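어린이 자동차 교실: 변속기는 어떤 일을 할까요?

Cutcombe 어린이 과학관 교육팀

자동차의 엔진은 연료를 태워 힘을 만듭니다. 그런데 엔진이 만든 힘은 바퀴로 곧장 가지 않습니다. 중간에 변속기라는 장치를 지나갑니다. 변속기는 엔진의 빠른 회전을 도로 상황에 알맞은 회전으로 바꾸어 바퀴 쪽으로 보냅니다.

자전거를 타고 언덕을 올라간 적이 있습니까? 기어를 가볍게 바꾸면 페달을 여러 번 돌려야 하지만 다리는 덜 힘듭니다. 평평한 길에서 기어를 무겁게 바꾸면 페달을 천천히 돌려도 자전거가 빨리 나아갑니다. 자동차의 변속기도 같은 원리를 이용합니다.

변속기 안에는 크기가 다른 톱니바퀴가 여러 개 들어 있습니다. 톱니바퀴는 둘레에 난 이를 서로 맞물려 힘을 전달합니다. 작은 톱니바퀴가 큰 톱니바퀴를 돌리면 큰 쪽은 천천히, 그러나 더 센 힘으로 돕니다. 반대로 큰 톱니바퀴가 작은 톱니바퀴를 돌리면 작은 쪽은 빠르게 돌지만 돌리는 힘은 약해집니다. 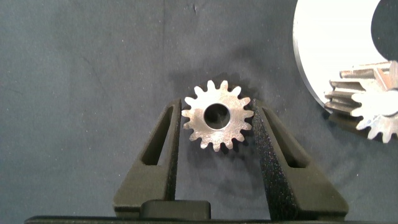 금속으로 만든 톱니바퀴. 가운데에 둥근 구멍이 있다.

숫자로 살펴보겠습니다. 엔진 쪽 축이 1분에 2000번 돌고, 변속기를 거친 축이 1분에 400번 돈다고 합시다. 2000을 400으로 나누면 5입니다. 엔진 쪽 축이 다섯 번 도는 동안 나가는 축은 한 번 도는 것입니다. 이처럼 두 회전수를 비교한 값을 '기어비'라고 부릅니다.

자동차가 멈추어 있다가 출발할 때에는 큰 힘이 필요합니다. 이때에는 기어비가 큰 1단을 사용합니다. 속도가 붙으면 2단, 3단으로 차례차례 올립니다. 운전자가 직접 단을 바꾸는 것을 수동변속기, 자동차가 스스로 바꾸는 것을 자동변속기라고 합니다. 수동변속기 자동차에는 클러치 페달도 있습니다. 클러치는 엔진과 변속기 사이를 잠시 떼어 놓는 장치입니다.

변속기 속에는 오일도 들어 있습니다. 오일은 맞물린 이가 빨리 닳지 않게 하고 열을 식혀 줍니다. 오일의 종류와 교환 시기는 자동차마다 다르므로 어른들은 차량 설명서를 확인합니다.

낱말 풀이
축: 바퀴나 톱니바퀴가 도는 중심이 되는 막대
회전수: 정해진 시간 동안 돈 횟수
맞물리다: 이와 이가 서로 끼워져 닿다

스스로 해 보기
집에 기어가 달린 자전거가 있다면 어른과 함께 세워 놓고 관찰해 봅시다. 페달을 한 바퀴 돌릴 때 뒷바퀴가 얼마나 도는지 기어를 바꾸어 가며 공책에 적습니다. 체인과 톱니 사이에는 손가락을 넣지 않습니다.

글: 교육팀 Nhung Châu
감수: Tài Tô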